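## 4.2 Inspection and Replacement Rules for Fingertip Pads

The pad is the only part of the hand-held gripper that is meant to wear out. For this reason the protocol treats it separately from the linkage, which is covered in Section 4.1. Before the rules below were adopted, pads were changed when an operator asked for a change, and the resulting logs show little agreement between operators on what counts as a worn pad.

We define three wear grades. Grade A is a pad with all ridges on the inner face intact. Grade B is a pad with rounded or shallow ridges but no loss of material at the edge. Grade C is a pad with any tear, peel or missing piece along the edge that faces the gap. Grading is done by eye with the fingers open and nothing between them. The two pads are graded one at a time, and the tool takes the lower of the two grades.

A tool graded C may not be used to record demonstrations. Both pads are replaced together, even if one of them would still pass alone. Mixed pairs were allowed in the first draft of the protocol and were removed in December, after the site at Urnport reported that small parts turned in the grasp when a new pad faced an old one. Figure 6 gives the reference view for a grade C tool.

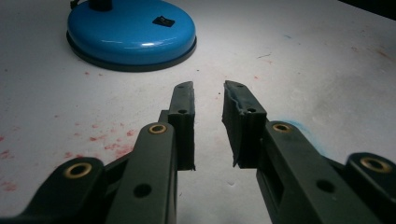 **Figure 6.** Fingers open, no object held. The inner face of the right pad is rougher than that of the left, with jagged, peeling rubber near the tip. Under the pair rule the tool is graded C.

Rhys Hapeta objected during the review of the draft that the pair rule throws away usable rubber, and that a tear near the tip should not matter for tasks in which the object sits deep between the fingers. The point is valid for single tasks. The protocol, however, is written for tools that move between tasks within one shift, and a rule that depends on the task would have to be checked again at every change. We kept the pair rule and added a field to the log for the grade of the pad that was removed in good condition, so that its cost can be reviewed later.

Inspection takes place at the start of each shift and again after every 40 demonstrations. The interval was set from a trial at two sites in which 917 demonstrations were recorded and both pads were graded after each one. Of the 41 changes to a lower grade found in that trial, most occurred in tasks with sharp or knurled parts. We did not set a shorter interval for these tasks; the operator may stop and inspect at any time, and is required to do so after a dropped object.

The work surface is checked in the same pass. Old stains and scuffs are allowed as long as they are dry and do not transfer to the pads or the object. Loose debris must be removed. Fixed items on the table, such as lamps and stands, may stay in view but must not be moved during a session. If one has to be moved, the session is closed and a new one is opened.

Each inspection is entered with the tool number, the grade of each pad, and the initials of the inspector. Demonstrations recorded between the last passing inspection and a grade C finding are kept but flagged. They are left out of the training set used in Section 5 and are reported separately in Table 4.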